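Counting a ceasefire

Ceasefire monitors in the Mallonwood border district log two kinds of entry: incidents they have seen and incidents they have been told about. The second group is larger in every month on record, and most disagreements over the truce begin there.

Under the current terms, both armed groups keep heavy weapons 20 kilometers from the Jiseck crossing. Small arms are not covered. A rifle exchange inside the strip is therefore logged as an incident but does not count as a violation, and the two totals drift apart. In October the monitors recorded 32 incidents and ruled 18 of them violations. Both sides quoted the figure that suited them.

Shelling is easier to classify than gunfire. A crater gives a bearing and a rough caliber, and a team that reaches it within a day can usually name the firing side. Gunfire leaves a witness and a time of day - often only the witness.
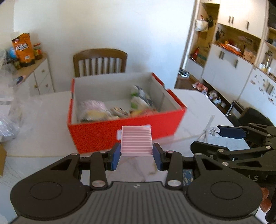

Madhu Maurya disputes the value of the monthly total altogether, arguing that a single mortar round on the Prirnach road closes the market and empties two villages, while a night of rifle fire at Nkosi may change nothing. In the published table each is one line.

Weighting by effect has been tried elsewhere in the district. It requires a second visit, and access to Nkosi is granted only in daylight and with notice to both commands. Vikas Nishad, in a written reply to the same point, said that a delayed count would be used by whichever side gained from the delay.

The reporting format comes up for review when the truce is renewed. Until then, entries are closed at 6 p.m. and reports received later are carried to the next day's sheet.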